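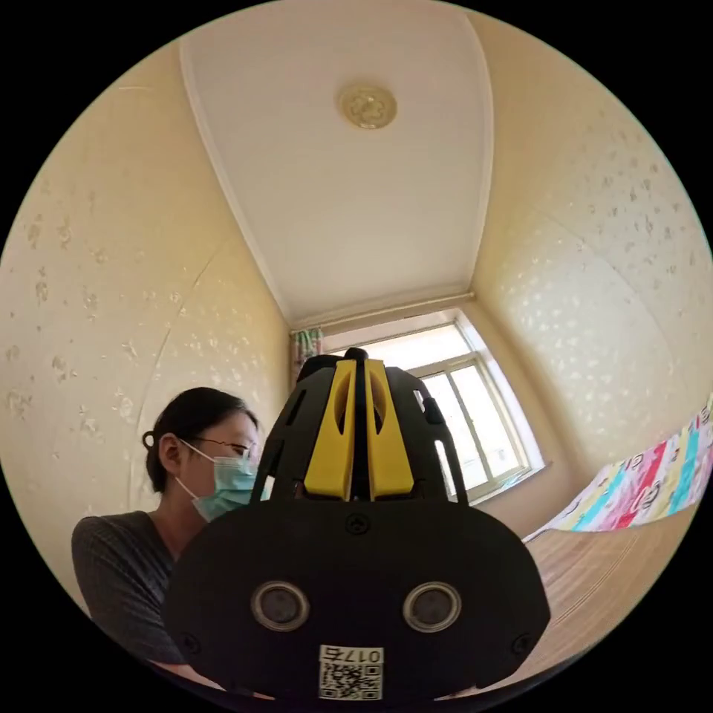

The Nostis 2 is a phone that wants to be praised for having a battery you can change yourself, and Clostport has hung nearly all of its marketing on that. I like the idea. I'd like it more if the thing came apart easily. Give me a matte black housing with small black screws left in plain sight, like the one at the top of the page, and I know where I stand. Clostport hides its screws under a rubbery strip that you have to peel off and then press back on, and after I'd done it a few times the strip no longer sat flat. It now picks up lint from my pocket all along one side.

At $146 unlocked, the Nostis 2 is cheap enough that a lot of people will forgive that sort of thing. I'm less sure. You can get a two-year-old phone from a bigger name for the same money, and it will have a better screen. The panel on the Nostis is fine indoors and a chore in daylight. Brightness tops out low, and the auto setting hunts up and down whenever you walk past a window. I turned it off on the first afternoon and left it off.

Speed is what you'd guess. My usual benchmark gave it 1802, slightly below last year's model, and I ran it again to be sure. Clostport says a new power-saving scheduler is to blame and that the phone "feels faster in daily use." It doesn't feel faster to me. The keyboard lags when you open it in a browser, the camera takes a couple of beats to start, and switching back to a map after reading a message often reloads the whole map. I missed a turn because of it.

Now the battery. The box promises two days. In the 12 days I used it as my only phone I got two full days once, on a weekend when I hardly touched it. The rest of the time it wanted a charge by bedtime. Swapping in a spare does work, and it's quick once the back is off, but the spare is sold separately and the only store I found with any in stock was Kandasamy, at a price I thought was cheeky for a slab that size. There's no outside charger for it either, so you top up the spare by putting it in the phone. Somebody at Clostport must have noticed this.

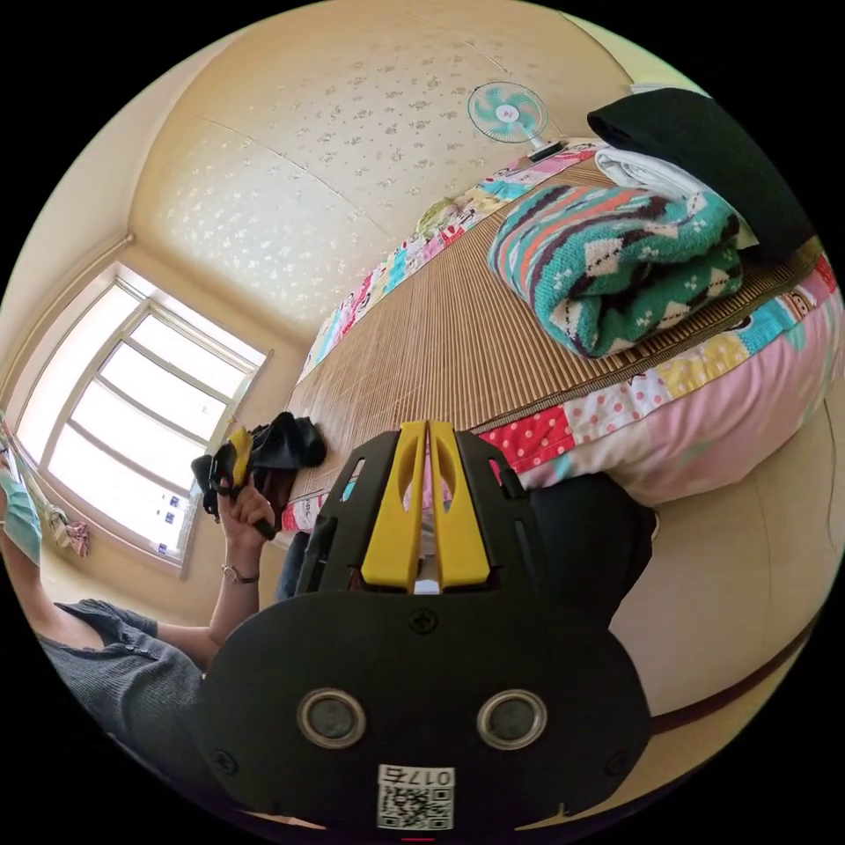

A reader who commented on my first-look post thinks I'm being unfair. He has owned the original Nostis for going on three years, is on his second battery, and says the whole point is the third year, when every other cheap phone he's had was dead by lunch. He also says the strip never bothered him and that he threw it away.

Fair enough, and I can't test year three in under two weeks. But the updates worry me more than the battery does. Clostport commits to two years of security patches, and the unit I bought arrived with a patch level that was already months old. It found one update on day 5, failed to install it, and has told me ever since that it's up to date. A phone built to last needs software that lasts along with it, and on this point the company's answer was a link to a help page.

Calls were clear. The speaker is loud and thin. The fingerprint reader, on the power button, works well and I have no complaints there. There's a headphone jack, too.

If you already own the first one, keep it. If you don't, I'd wait until April, when the next patch is supposed to come out, and see whether it does.

Nullivden > Phones > Reviews
2022-03-09 | by Karthikeyan Thomas
Print this article | E-mail this article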